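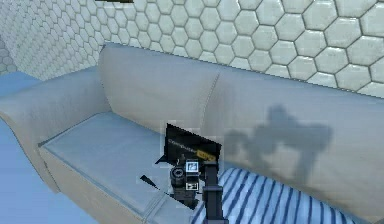

So I've spent most of August driving a robot arm about a living room that doesn't exist, and I have opinions.

The job is teaching by remote control. I hold a little controller in my right hand, the simulated arm copies it, and every good run gets saved so the model can learn from it later. Skarnov wanted 100 clean runs of the couch task. We've got 144 in the folder now, but plenty of those are me swearing and going back for another go, so don't be too impressed!

The couch is harder than the table ever was. Everything's on a slant. The thin black panel leans against the back cushions, so if you come in flat you shove it and if you come in from above the gripper hides its bottom edge from you (ask me how many times I've closed on thin air). What works for me is to stop short, look at where the shadow has landed on the back cushion, and then creep. I never used to look at shadows at all. Siu-fong Tsai put me on to it and my runs got a lot less wobbly after that.

Things I've changed since my last post:

Slower hands. I turned the scaling down to a third and it feels like wading through custard, but the recordings are so much smoother.

No pausing to think halfway through. The model learns the pause as well - Dezső played me back a run where the trained arm just hung there over the seat, exactly the way I do when I'm working out my next move. Mortifying.

Shorter sessions. After 3 in the afternoon my wrist is useless and I bin nearly everything, so I do mornings now.

I still haven't settled the striped throw question. Melaniia thinks we should swap the pattern between runs so the arm doesn't get attached to blue and white, and I think she's right, but it means redoing the scene list and I've only just finished the last one. Run 1704 in the old numbering is the one to watch if you've got access, by the way. Lovely grasp, terrible let-go.

Next up is the same task with my left hand. Wish me luck.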